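Jatbridge gripper comparison

2018-06-10
By Shaohua Cao

The Jatbridge gripper comparison was a bench and floor trial of two electric robot grippers and their wrist cameras, carried out at the Jatbridge automation workshop in Lelwood. It compared the Hakance parallel gripper with the Lu adaptive gripper on one arm, under one controller, and recorded how well each could be guided by a small camera fixed close to the fingers. The trial is usually cited for its findings on camera placement, which proved harder to settle than the choice of gripper.

The work grew out of an earlier tender for handling equipment, in which suppliers had quoted grip force and opening width but had said very little about what a wrist camera could see once the gripper was bolted on. The workshop decided to treat the gripper, mount and camera as a single unit. A gripper that performed well with a fixed overhead camera could still be marked down if its own casing took up too much of the wrist view.

Close approaches to furniture and other equipment were included along with the usual bench grasps. The arm was brought in low, under overhanging parts, where the gripper body filled a good deal of the picture and the background was mostly office carpet, metal framing and dark rounded surfaces.

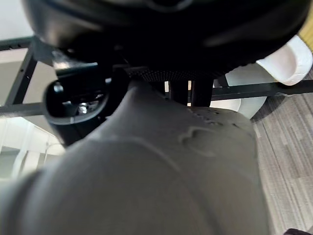

Equipment

The arm and controller were the same throughout. Each gripper was supplied with an adaptor plate, and the plates were made to an equal thickness so that the tool centre point shifted only by the difference in finger length. The Hakance unit had straight fingers moving on a common rail, with an opening of 129 mm. The Lu unit had jointed fingers that curled as they closed, with an opening of 135 mm measured at the tips. Both were driven from the tool connector at the wrist, so no separate power lead was run along the arm.

A small colour camera was clamped to the wrist on a bracket with 3 detent positions, known in the workshop notes as near, middle and far. The near position sat hard up against the gripper and gave the most compact assembly. The far position gave the widest clear view but caught on things when the arm worked underneath a seat or shelf. Focus was fixed at installation and left alone, with the result that anything very close to the lens was soft.

The controller ran the same approach program for both grippers: a joint move to a standoff pose, a straight-line approach, closure to a set current, a short lift and a return. Images were stored with the joint positions and the motor current. The clocks on the camera and controller were matched at the start of each session and checked again at the end.

Procedure

The bench portion consisted of around 500 grasps, shared evenly between the two grippers and taken over boxes, tubes, fabric pouches and loose hardware. Objects were set down by hand on a marked mat. A grasp was scored as held, slipped or missed, and a slip during the return counted the same as a slip during the lift.

The floor portion had no grasp score. The wrist was moved slowly past large items at short range, and operators noted how much of the view was taken up by the gripper and whether a chosen feature could still be picked out. Features were selected for being small and low in contrast: bolt heads, holes in a bracket, the edges of a mesh, and pegs or connectors under a casing. Dark parts against dark shells were found to be the most demanding, particularly when the only separation between them was a line of reflected light. A row of short black pegs beneath a black housing is typical of the type, as it depends on the paler streaks in the carpet behind to give it an outline.

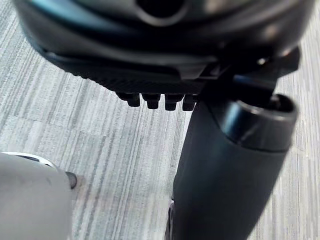
Vol. 3, p. 135

Lighting was left as it was found. Early proposals to add a ring light to the bracket were dropped after a short test in which glossy shells threw a bright spot back into the lens. Even room light gave weaker highlights but fewer false edges, and the edge-finding software was more stable with it.

Results

On the bench, the Lu gripper held more of the fabric pouches and the irregular hardware, while the Hakance gripper was better on boxes and repeated its closing position more closely. Tubes were handled well by both. Operators preferred the Hakance unit for programming, as its fingertips stayed at one height during closure. The Lu fingertips moved along an arc, and the approach height had to be corrected for each object size.

In the floor portion the near camera position scored poorly with either gripper. Large rounded surfaces on the gripper hid the lower part of the view, and their smooth grey faces gave the software little to work with. The middle position was judged the best compromise. The far position was rated highly for visibility but was withdrawn from the under-seat runs after the bracket was bent in a slow collision with a crossbar.

Motion blur was the other main fault. It appeared first on whatever lay nearest to the lens — commonly the gripper itself — and spread to the rest of the view as wrist speed rose. Limiting the wrist to a crawl in the last part of the approach removed most of it, at a cost in cycle time that the workshop accepted.

Background content was recorded as a separate item. Striped or streaked carpet produced many short parallel edges, some of which were mistaken for fingers or cables. Slatted wood had a similar effect. Footwear and loose wiring at floor level were masked by hand before the images were used for tuning, and a note in the final report recommended that any later trial budget time for this.

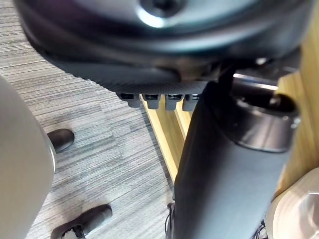
Can the results be applied to other arms?

Only in part. The grasp scores depend mainly on the gripper and should carry over to an arm of similar payload, but the camera findings depend on wrist length and bracket shape and would need to be repeated.

Later use

The workshop adopted the Hakance gripper for box handling and kept the Lu unit for mixed items, both with the camera in the middle position. A stiffer bracket with a rounded outer edge was drawn up and is due to be fitted in August. The masks and approach programs were kept with the report at Lelwood — the bent bracket was kept as well, and is stored with the adaptor plates.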